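How to Wash, Dry and Store Cotton Tablecloths

By Laimutė Kairys
Updated April 13, 2024

I look after the table linens at Hana, a small banquet hall with a rental counter in the front. We own 226 tablecloths, most of them plain or printed cotton, and they go out and come back every week from spring until the end of the year. The steps below are the ones we use. They work just as well for one cloth at home.

Before you start

Read the care label. If the label has been cut out or has faded, treat the cloth as cotton that can shrink and wash it cool the first time. Measure it before washing and write the size down. A new cotton cloth can lose an inch or two in length, and it is better to learn this on the first wash than on the day of a dinner.

Shake the cloth outside. Crumbs left in the folds turn to paste in the machine and end up in the filter.

Step 1: Treat the stains

Lay the cloth flat and go over it one section at a time. Mark each stain with a safety pin through the hem nearest to it, so you can find it again once the fabric is damp.

Grease: rub in a drop of dish soap and leave it for 15 minutes.
Red wine: rinse from the back with cold water, then soak in cold water with an oxygen bleach.
Coffee and tea: cold rinse, then liquid detergent worked in with your fingers.
Candle wax: let it harden, scrape off what you can with a dull knife, then press what remains between two paper towels with a warm iron.

Do not use chlorine bleach on a printed cloth. It will fade the print and it weakens cotton over time.
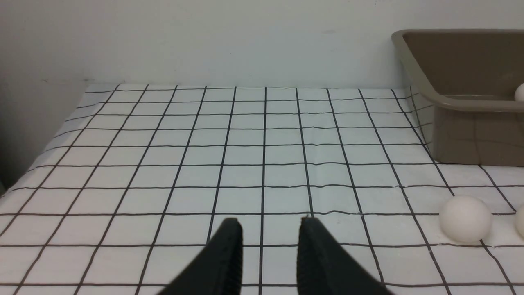

Step 2: Wash

Wash tablecloths by themselves or with napkins of the same color. Fill the drum no more than two-thirds full. Large cloths twist around each other in a full machine, and the middle of the bundle comes out no cleaner than it went in.

Use warm water for white cotton and cold for anything with a dark print. For the first two washes of a new print, keep it apart from everything else. Choose a medium spin. A fast spin sets hard creases that take a long time to iron out.

Skip the fabric softener. It leaves a coating, and the next grease stain will hold on to it.

When the cycle ends, check every pin. If a stain is still there, treat it again and rewash. Heat from a dryer will set it.

Step 3: Dry

Take the cloth out right away and snap it by the corners. On a line, hang it over by a third of its length, with the hem straight. In a dryer, use low heat and stop while the cloth is still a little damp.

Step 4: Iron

Iron damp, on the wrong side first. Start in the center and work toward the hems — going the other way pushes the fabric out of shape, and on a striped or checked pattern you will see it. Keep the iron moving along the threads, either lengthwise or crosswise, never at a slant.

If the cloth has dried out completely, spray it with water, roll it up and leave it for half an hour before ironing.

Let it cool flat before you fold it. Warm cotton takes a crease very easily.

Step 5: Store

For cloths used every week, a shelf is fine. For anything stored longer than a month, use a clean, dry container with a lid that lets a little air in, or leave the lid resting loosely on top. Wipe the container out and let it dry fully first.
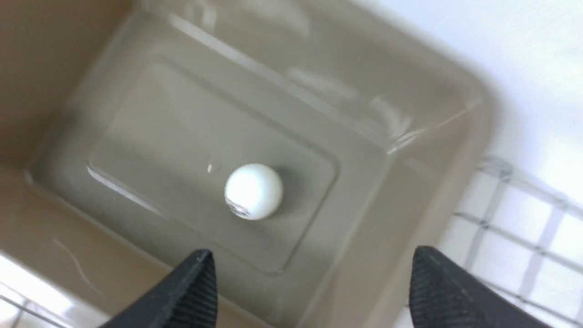
Fold in thirds lengthwise, then roll or fold loosely. Put the heaviest cloths at the bottom. Slip a sheet of acid-free tissue into each fold of a white cloth to slow down yellowing. Keep the container off a concrete floor and away from water heaters and outside walls.

Label each one with the size and the number of seats it covers. We also write the date of the last wash. Every May we take everything out, refold along different lines and check for spots.
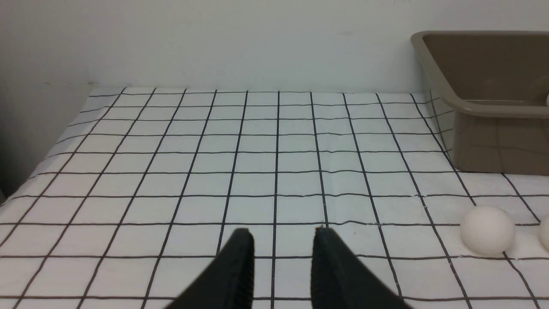
Can I store a tablecloth with starch in it?

Starch should be washed out before long storage. It attracts silverfish and can yellow or crack along the folds. Starch the cloth when you iron it for use.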